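Akholm 4 Hand-Wound

By Hongjun Liao

In stock, ships from the Jurnutwood workshop

I get asked which of our watches I'd keep if I had to sell the rest, and it's this one, every time. I've been wearing the Akholm 4 since the first prototype came back in June, and I keep forgetting I own anything else (my poor old diver hasn't left the drawer in months!).

The Akholm 4 is our small, plain, wind-it-yourself watch. No date, no rotating anything, just hours and minutes and a little seconds dial down at six. I wanted a watch I could pick up after a week off, wind while the coffee brews, set, and go. You get a nice firm click out of the crown, and it stops when it's full, so please don't force it past that point.

The movement is the Lü 2801, which we buy in and then take apart, oil and adjust on our own bench in four positions. It's a simple thing and any decent watchmaker can service it. We keep spare parts here too, so if your local shop would like a mainspring or a crown stem, have them write to me and I'll put one in the mail.

The case is brushed steel with a thin polished line along the edge of the lugs. I went back and forth on that line for ages. Potis, who make our cases, sent me one with it and one without, and I wore them on alternate days until my wife told me to pick one already. I picked the line. It catches a bit of light when you turn your wrist and the rest of the time you hardly notice it.
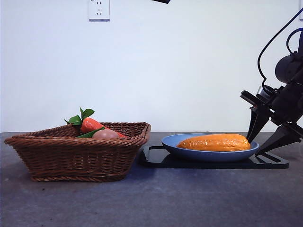 A wicker basket and a blue plate on the gray table.

Dials come in cream, slate or a dark green that looks nearly black indoors. The cream is the one people order most, and I get it, it's very easy to read. I wear the green. Hands are heat-blued on the cream and plain polished on the other two. There's no lume on any of them, so if you need to tell the time in a dark movie theater, this isn't your watch!

The strap is vegetable-tanned leather and it starts out stiff. Give it a couple of weeks. It has quick-release bars, so you can swap it without tools, and we sell a longer version for bigger wrists at the same price (just say so in the order notes). I wouldn't swim with this one. Rain and hand washing are fine.

We're making 200 of each dial. They're numbered on the back, and no, I can't hold a particular number for you, sorry. I tried that with the last model and made an awful mess of the spreadsheet.

Details

Movement: Lü 2801, hand-wound
Case: brushed and polished steel, by Potis
Crystal: domed sapphire
Back: solid steel, numbered
Strap: brown leather, regular or long
Box: canvas roll with a spare set of spring bars

Every watch is tested for 4 days before it leaves, and the timing sheet goes in the box with my initials on it. If yours runs fast after a few weeks, check that it hasn't been sitting next to a speaker or a magnetic phone mount, then send me an email and we'll sort it out.

Page updated 16 December 2025. Green dial back in stock, long straps too.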